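Tarkstead Wildlife Care: keepers and night feeders wanted for the seal and otter nursery

Posted Mon 7 June by Nayeli Huaranga

Tarkstead is a small care station for young seals and otters which have lost their mothers. We are looking for two seasonal keepers (paid) and also for people who can take night feeding shifts (unpaid, travel costs returned). The season begins when the first pups come in and it continues until December.

The station is on the old harbor road in Tarkstead, behind the boat yard. We have five indoor pens, two outdoor pools and one kitchen where all the fish is prepared. Last season we used 70 kilos of herring in a normal week, so please consider if you can stand the smell. It stays in the hair.

The work of a keeper

You will prepare the food, clean the pens and pools, weigh the animals each morning and write the weights in the book. Seal pups in the first weeks are fed by tube. You do not need to know this before you come. Helge Björklund, our head keeper, will teach you, and you will not do it alone until he has agreed. Otter cubs take a bottle and they are much louder.

We do not give the animals names that visitors choose, and we do not let them become used to people. It means no stroking and no talking in the pens. Some applicants in earlier years were disappointed by this, therefore I write it here. 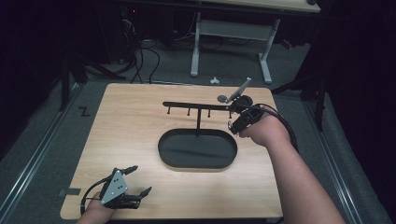 A keeper works five days in the week, in shifts, and every second weekend is included. The pay is by the month and a room in the staff house can be rented from us. The room is simple. Please tell in your letter if you want it, as there are more keepers than rooms.

Night feeding

Night feeders come for one night or more each week, from ten in the evening to six in the morning. There are always two persons together. Between the feedings you may sleep in the rest room, where there is a sofa and one folding bed. You must be 18 or older and be able to lift a bucket of water without trouble. If you have a cold or have handled a sick dog in the same week, you have to stay home and call us.

Training for night feeders is two evenings with Rizwan Kodikara. The first evening is indoors at the desk, about hygiene, the feeding chart and the alarm numbers. The second is in the pens.
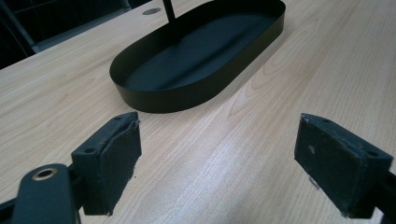

Desk with black oval tray.

What we ask from you

For the keeper places we ask a driving license, a tetanus vaccination which is still valid, and some earlier work with animals. A farm, a kennel or a veterinary office is good. A diploma is welcome but we have hired people without it. You should read and write English well enough to keep the book, because the veterinarian, Prasanna Haque, makes her decisions from it.

How to apply

Write a letter of one page to Nayeli Huaranga at the station, or bring it by hand to the kitchen door before noon. Say which work you want, from which date you are free, and give one person we can call. We do not need a photo. Everyone will get an answer, also when it is no.

Last updated by Kristaps Bite: the second outdoor pool is now open, and the text on rooms was corrected.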